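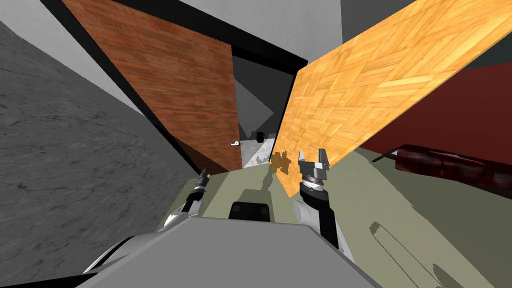

Door with black frame, gray wall to the left.

Fosstead Building, Level 2
Fire and egress inspection checklist with comments
Date: 7 August 2023
Inspector: Vasanthi Munshi, Selvanayagam Property Services
Previous inspection: February

1. Exit signs
Lit at all stairwell doors. Sign over the east stair flickers on battery test. Replace battery pack.
Result: Pass with comment

2. Emergency lighting
Held for the full test period except unit 40, which dropped out early. Unit 40 was also listed in February. Replace the whole fitting this time.
Result: Fail

3. Portable extinguishers
Gauges in the green. Tag on extinguisher 776 is unreadable. Pin and seal intact. Retag and enter the new date in the log.
Result: Pass with comment

4. Self-closing doors
Doors close and latch from fully open and from a hand's width. Stair door closer leaks oil at the arm end. Door still latches. Order a replacement before the next visit.
Result: Pass with comment

5. Smoke seals
Seal on the copy room door has been painted over along the head. Strip and renew. Paint contractor to be told again that seals are not to be coated.
Result: Fail

6. Floors on escape routes
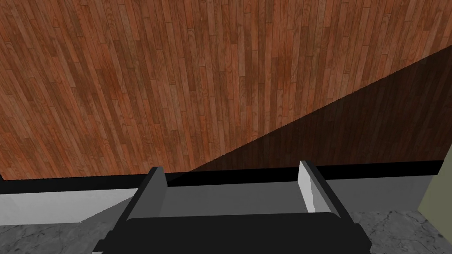
Check for raised edges, loose thresholds and cable runs. The Bornville suite has an extension lead taped across its exit route. Tenant asked to remove it and use the wall outlet. Mats at the stair lobby lie flat and have beveled edges.
Result: Fail, Bornville suite only

7. Alarm panel
Sikik panel shows no faults. Panel clock is slow and was reset. Call point by the kitchen operated with the test key and reported to the correct zone.
Result: Pass

8. Records
Drill log complete. Hot work permits filed out of order, none missing.
Result: Pass

Items 2, 5 and 6 remain open. Send proof of repair to V. Munshi. Reinspection covers open items and the closer under item 4.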